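**Grullow home tidy-up robot: progress report to the Flimcombe Makers' Fund**
January 9, 2024
Prepared by Margus Lapiņa

We're well into the simulation stage now and I'm really happy with where it has gone! When I last wrote, Grullow was a pair of arms on paper and a spare bench at the Flimcombe shared workshop. The model now drives around a full living room on my computer, picks targets and reaches for them, and the code that runs it is the same code that will run the real machine.

The room is called Lam. It has a long plank floor, a patio door at the far end, a brick fireplace and a TV bench along one wall. For the pickup runs, small cans stand on the floor, some blue and some orange, so the planner has to choose an order as well as a path.
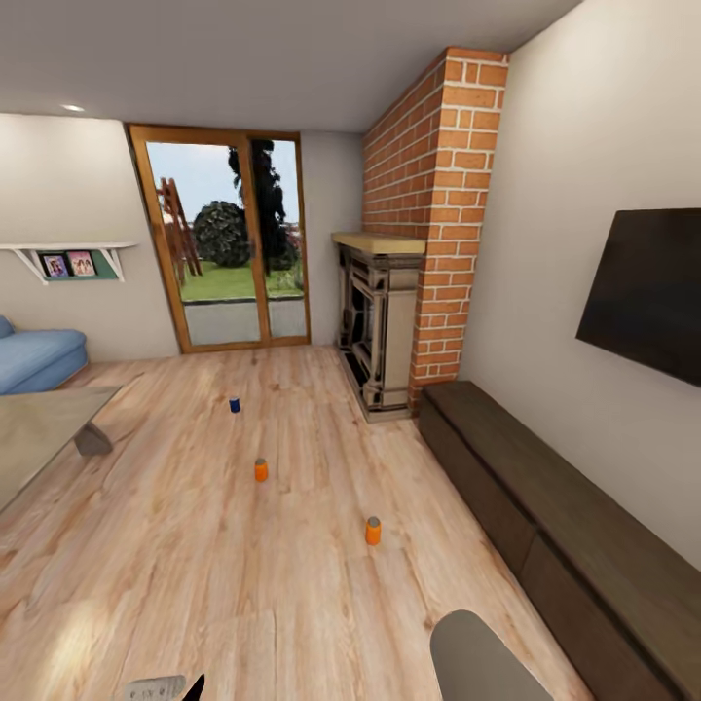 **Why build the whole room in simulation before buying the arms?**
Mistakes are free there. I can send the arms into a fireplace at full speed, change one number and start again, and the grant money stays in the bank for motors.

**Driving and steering**

The base controller took up most of the early work. My first version turned too sharply whenever a target was off to one side, and the arms swung wide with it. I rewrote the turn so the base slows down before it rotates (simple, and I should have done it first), and then ran a batch of 80 drives from random starting spots. In 6 of them the base stopped short of its target, always after a long turn. The rest arrived where they should. I've saved all the logs, and the six bad ones are now my test set for every new change.

Carrying is the other half of the job. We added a round wooden bowl and a blue container to the objects in Lam, and the two grippers have to work near both of them while the base lines up with the patio door.

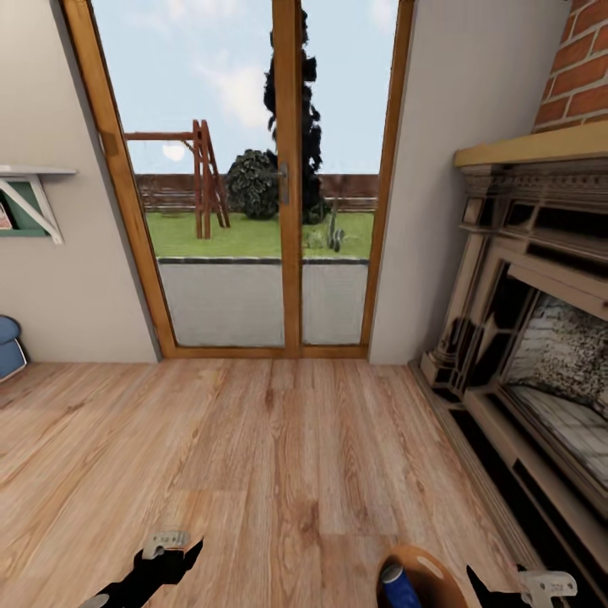 Getting both arms to share one plan was the part I worried about most in the original application, and it's going so much better than I expected. Each arm used to plan alone, and they would happily claim the same bit of space. Now one arm reserves its path and the other plans around it. Planning a two-arm move takes 205 milliseconds on my old desktop, quick enough that I've stopped looking for a faster computer.

**Fingers**

I've tried two finger shapes in the model. The gray paddle type has a wide, smooth face and is forgiving with cans. The black wedge type comes to a narrow rounded tip, and I like it for thin or curved things that lie flat on a wooden surface, where a wide finger has no room to get in beside them. The close-up view at the fingers has been a huge help in tuning the approach angle.

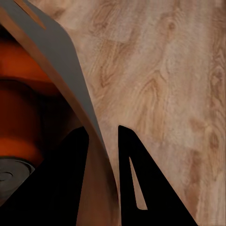 **Which finger will go on the real arms first?**
The wedge. It prints in one piece on the workshop's Zallska printer, and if it snaps I can have another one on the arm the same evening.

**Money and parts**

We have 16 servos on the parts list, all still to be ordered. I held back until the arm lengths were settled in the model, and they are now. The printer filament and the wiring are already on the shelf at the workshop. I'm not asking for any change to the budget.

**Next**

- Order the servos before the end of January
- Fix the short stops after long turns
- Print and fit the first pair of wedge fingers
- Bolt the left arm to the bench and run the Lam pickup code on it

You're very welcome to come by Flimcombe once the left arm is up. I'd love to show it to you!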